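Songwriting and the Album, Week 4: Sequencing
Tutor: Manju Rathore

Bring a list of the songs you plan to record, with keys and tempos. We start with Rornton's album Hascombe, 13 tracks, and talk about why the single sits at track 4.
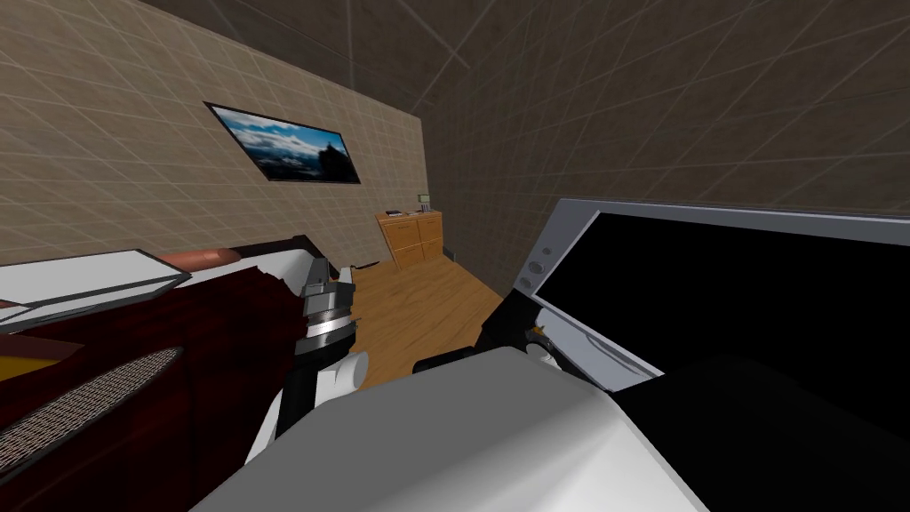
1. Opening tracks

An opener sets the volume and colour of a record. Czarnecka opens hers with voice and piano, then holds the drums back until the second song. Listen for the change of key between them.

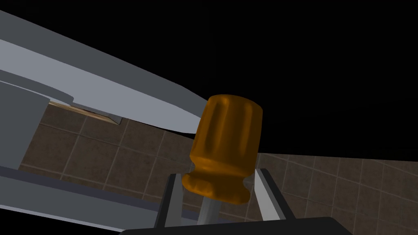 Screwdriver, amber-orange handle.

2. Side breaks

Vinyl still matters here. Put a slow song last on a side, as the inner grooves handle loud treble badly. Pridard's first pressing was 1,111 copies and side two ends on a loud chorus. Compare it with the digital version. 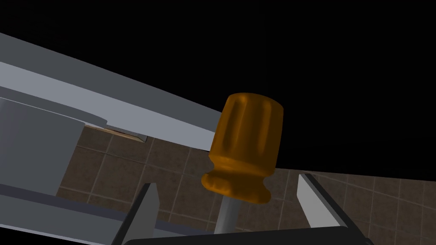
The screwdriver between the gripper fingers.

3. Writing task

Draft two running orders for your own songs and a short note, 135 words at most, on which you favour. Hand it in by 25 October 2025.
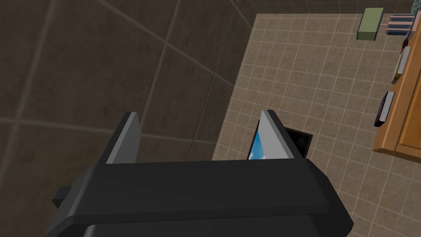

Can I include a cover song?
One cover is fine. Name the writer in your note and say where it falls in the order.

Course questions to Manju Rathore | Back to top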